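Bench notes / Kitchenware / Fliltham workshop
December, mid-morning. Posted by the prep bench

Second go at the small-kitchen kit that Brutby want us to pass or fail. I said after the first go that the list reads better than the kit handles, and I haven't changed my mind yet. Job no. 833, same brown table as before. Board and knives first, then the pot.
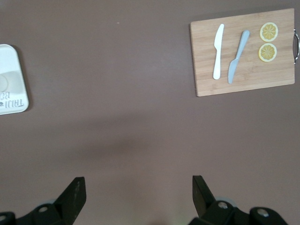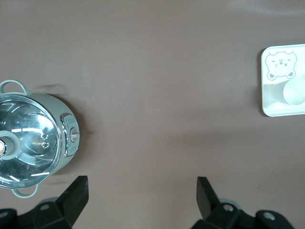 Photos: Fliltham workshop, job 833

Board. Bamboo strips glued side by side, metal handle on one short edge. Brutby's sheet calls the handle "a carrying and hanging feature". I can see the hanging. Carrying I doubt, with anything round on top. It also sticks out far enough to eat up shelf depth, and the shelf they have in mind is shallow. Somebody should measure the shelf before we argue about it again.

Knives. One white, one pale blue, both plain and with no teeth that I can find. The sheet says "suitable for soft fruit and spreading". Spreading, fine. Soft fruit depends on who is writing the sheet. I wouldn't want to get a lemon down to slices like the two on the board with either of them. Suggest we strike "fruit" or ask for a trial with a ripe banana and a tomato, skin on. The tomato will settle it.

The colours are meant to keep jobs apart, white for one thing and blue for the other. Jalali's note has them the opposite way round from Brutby's. Until those agree the colours mean nothing.

Pot. Green, glass lid with a steel rim, dial on the side. I like it more than I expected to, which makes me suspicious. The lid lets you look in without lifting it, at least until it steams up. Two small vent holes near the rim; the question is where they point when you reach for the dial. The lid can go on any way round, so the sheet ought to say vents away from the dial. It doesn't.

Markings by the dial are too small. I want them readable from standing height. Cloda say a bigger print is possible but haven't said when, and I've heard that before.

White tray: no complaints so far. Give it time.

To do:
– boil test, up to 5 minutes, lid on, vents turned both ways
– tomato
– get one colour list out of Brutby and Jalali
– shelf depth

Not signing anything off until the boil test is written up. Left the board out for the afternoon.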